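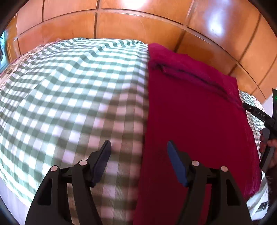

## Opening: the guest bed (slow down, let them settle)

Good evening, everyone, and thank you to Saranya Iyer for having me back at the Hudoton library, where the chairs are much kinder than the ones I remember from June!

So, sleep away from home. I spent 18 nights in other people's spare rooms last year, and I slept badly in most of them (ask for hands here, there are always plenty). A green-and-white gingham bed is a cheerful thing to be shown to after a long drive, and still you can lie there till three listening to somebody else's refrigerator.

## What helps

- Keep your own bedtime, even if your hosts are night owls, bless them.
- Bring your own pillowcase. Tell the Drastholm story, but the short version.
- Skip coffee after lunch. Daithí Fitzgerald will argue with me on this one, so let him, and then move along to naps.

*Pause for water. Questions at 7, then cake.*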